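Home | Posts | Replies | Media | About

Flosness Household Guidance
Thread: Care of small wooden drawer cabinets
Sunday, May 17, 2020
Print this thread | E-mail this thread

1/ Flosness Household Guidance has received a number of inquiries on the cleaning and upkeep of small drawer cabinets. The following posts set out our current advice. They replace the shorter notice issued in February.
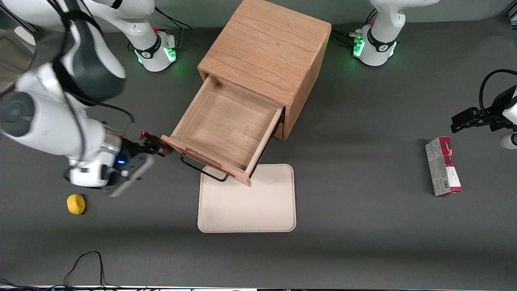

2/ A drawer should be emptied completely before any cleaning begins. Loose items shift to the back when the drawer is moved, and they are the most frequent cause of jamming. Pull the drawer out until the whole interior can be reached, as with the oak cabinet in our picture, and set a shallow tray with a raised rim within reach. A small sponge is sufficient for a drawer of this size. Larger cloths tend to bunch in the corners.

3/ Dry cleaning comes first. Brush or vacuum the corners and the seam where the bottom panel meets the walls. Dust that is dampened before it is removed will settle into the seam and is difficult to get out afterward.

4/ For washing, use lukewarm water with a few drops of mild dish soap. The sponge should be wrung out until it no longer drips. Wipe along the grain, then go over the same surface with a second sponge dampened in clear water.

5/ Do not soak the drawer, and do not run it under the tap. Thin drawer walls take up water quickly and may swell enough to bind in the cabinet.

6/ Leave the drawer open until it is fully dry. Overnight is usually enough in a heated room. Our colleague Madhu Mathur, who maintains the furniture at our Solto office, allows a full day in humid weather and recommends the same to residents.

7/ Wire handles call for separate treatment. Wipe the wire with a barely damp cloth and dry it at once, paying attention to the two points where it meets the front panel. Check the fastenings from the inside while the drawer is empty. Tighten by hand only — a power driver can split a thin panel.

8/ Abrasive pads, bleach and vinegar should not be used on oak. Vinegar in particular has been suggested to us many times. We continue to advise against it on untreated surfaces.

9/ If the drawer sticks, rub a plain white candle along the lower edges of the side walls and open and close the drawer several times. Spray lubricants leave a residue that attracts dust, and they may stain the contents.

10/ Odors in a drawer that has been closed for a long period can be reduced with an open dish of baking soda, left inside for two or three days. Should the odor return, the back panel of the cabinet should be inspected for damp.

11/ On the question of liners: paper liners are acceptable and should be cut slightly smaller than the drawer bottom. Adhesive liners are not recommended. Of the 82 inquiries received since the February notice, 19 concerned glue left behind by a liner of this type.

12/ Glue residue may be softened with a little cooking oil on a cotton pad. Leave it for 10 minutes, lift the glue with a plastic card, then wash as described in post 4. Test the oil on the underside first. It will darken some woods.

13/ Before returning items to the drawer, sort them. Small boxes are best stored standing on their side with the label facing up, so that the contents can be read from above. Heavy items belong toward the back. A drawer pulled open with its weight at the front may tip a light cabinet.

14/ Cabinets placed on a table or counter should stand on a level surface, away from the edge, with enough clear space in front for the drawer to open fully. Felt pads under the corners will protect the tabletop and can be replaced once a year.

15/ Correction to post 6: the full day of drying applies to drawers that have been washed. Drawers that have only been wiped with a damp sponge may be closed after two hours. We thank Harsh Rajput for drawing our attention to this point.

16/ A printed version of this guidance is available free of charge from the Solto office. Requests for large-print copies should be addressed to Sneha Malhotra. Advice on painted and lacquered cabinets is in preparation and will be posted separately.

Contact | Accessibility | © Flosness Household Guidance | Back to top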